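Toswood Repair and Lending Library
Progress report to the Galli Fund, second half of the grant year

1. Summary

The library has now been open for the full period covered by the grant. Membership stands at 1235 households, up from around 700 at the last report. Lending has grown more slowly than membership, and the reasons for this are set out in section 2. Spending is within budget apart from the heating line. We are asking for one change to the agreed plan, described in section 5.

2. Lending

The most borrowed items are still the carpet cleaner, the long ladders and the pressure washer. All three had waiting lists through the spring. We bought a second carpet cleaner in May from the equipment line, and the wait has dropped from a month to just over a week.

Many new members joined during the Preltitz estate leaflet drop and have not yet borrowed anything. We rang a sample of them. Most said they had joined in case they needed something later. Several had not understood that items can be reserved by telephone, and the welcome sheet has been rewritten to put this at the top.

Late returns remain a problem with garden tools. We have stopped charging fines, which cost more in staff time than they brought in, and now send a text message the evening before an item is due. It is too early to give a result.

3. Storage and small items

Small items were the weak point in our last report. Drill bits, fuses, picture hooks and spare blades were going out with the wrong kits or not coming back at all. We have moved to boxes and drawers, with each kit checked against a card when it goes out and again when it returns. The cards were typed up by the Prernusetti workshop at no charge. 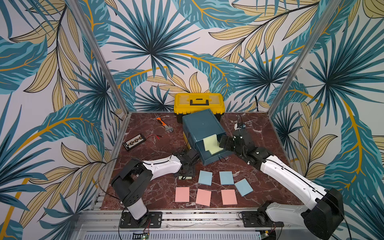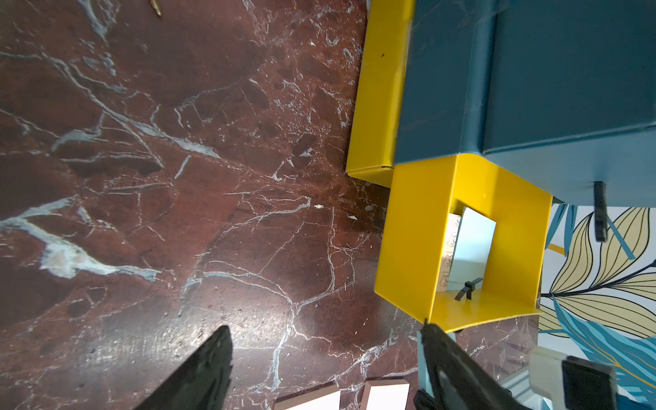
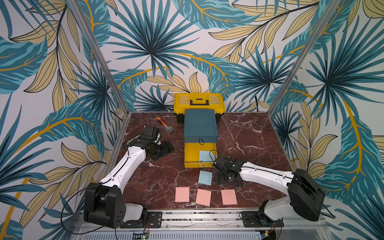
A yellow toolbox and a dark teal storage box with its drawer partly open (first picture).

4. Repair sessions

We held 41 repair sessions in the period, against a target of 40. Lamps, toasters and vacuum cleaners made up most of the work. Sewing repairs were added in February and are now fully booked each time.

Electrical safety testing was slower than planned. Our tester broke down in March and the replacement took five weeks to arrive. During that time we accepted only non-electrical repairs, and some people were turned away. We now have an arrangement to borrow a tester from the Preltitz community hall if this happens again.

Attendance at the evening sessions, which start at 6.30 pm, is lower than at the morning ones. Parking is the complaint we hear most often.

5. Money

Heating cost £700 more than budgeted. The back room needed to be kept warmer than we expected for the sewing sessions. We have covered this from the printing line, which was underspent.

We request permission to move the remaining printing money into equipment, so that a third long ladder and a wallpaper steamer can be bought before September. No extra funding is sought.

6. Next period

Reservations will be taken online as well as by telephone. One evening session a month will move to the morning. A stock check of all garden tools is due before the autumn, and the figures will be sent with the next report.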